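Home | Guides | Parts | Contact

May - by Ott Toom

Print this page | E-mail this page

Section 3: Setting up the Rendine tray frame

The Rendine is a pine frame with a hardboard panel set into it. Read the whole section before you open the hardware bag. You need a flat surface, a soft pencil, wood glue and a square.

1. Lay the frame down with the panel sitting below the top face of the rails.

2. Check each corner with the square. Small dark specks in pine are natural and can be left alone.

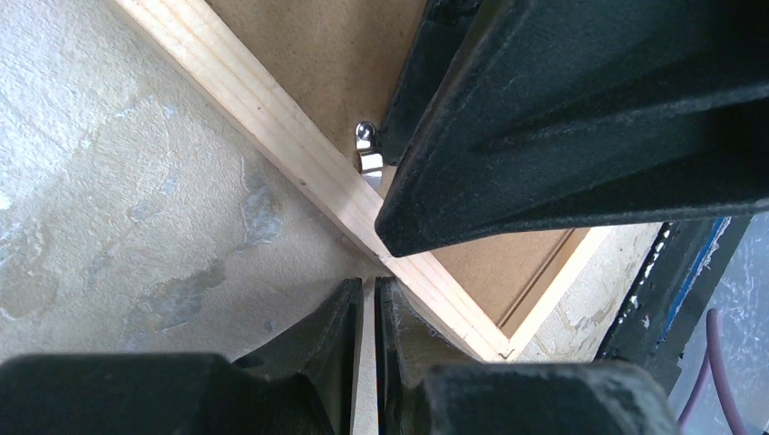 Nikport Workshop - Assembly and Fitting Team

3. Brush dust out of the corners. The wood is unfinished, so do not use a wet cloth.

4. Mark the long rail 40 mm from each end. These marks set the position of the hanger plates in Section 4.

5. Run a thin line of glue along the joint between rail and panel. Wipe off any extra right away - dried glue will show through stain.

CAUTION: Do not lift the frame by the panel. Hold it by two opposite rails.

Note: If you are working on a concrete floor, sweep it first. Grit will scratch the hardboard, and old residue can stick to fresh glue. A blanket works well if you have no bench.
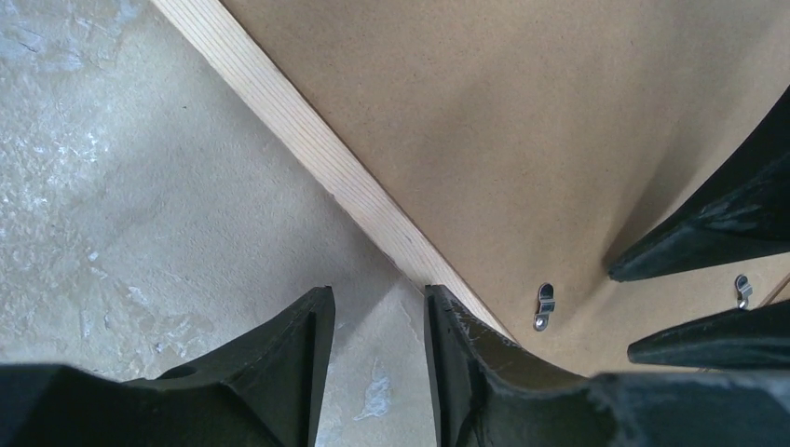
6. Sight along the long rail from one end. It should look straight. A bow of up to 3 mm will pull out when the hanger plates go on.

7. Leave the frame flat overnight. Do not stack anything on the panel while the glue sets.

8. Sand the rails lightly with 300 grit paper, working along the grain.

Replacement panels are listed in the Disia parts sheet under number 169. Give the frame size when you order.

Continue to Section 4: Hanger plates.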